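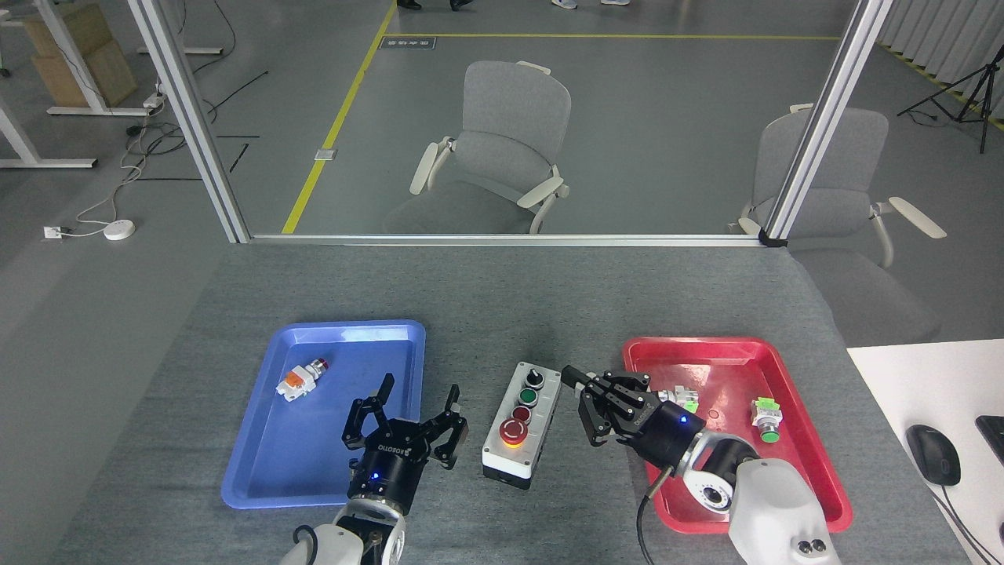

Ticket 29 – Clatitz student project, button sorting cell
Status: open again
Opened: 5 November 2023

Problem: the right arm stops short on the way to the red tray. The left arm runs the same routine over the blue tray without a complaint.

Note 1. The team blames the gripper. I doubt it. It opens and closes on command every time with the arm parked.

Note 2. Restarted the controller, as the Hindden guide suggests for nearly everything. Two good runs, then the same stop.

Note 3. Somebody wrote "fixed" after lowering the speed to 20 percent. Slower is not fixed – it still stopped on run 5. Please don't close tickets on one good run.

Note 4. Compared the saved waypoints. The right arm's approach passes very close to the control box, and the box position in the Drado file dates from January. I want it measured again before anyone orders parts.

Next: measure the box, update the file, run 20 cycles at full speed with a hand near the emergency stop. Log every stop, including the ones you think don't count.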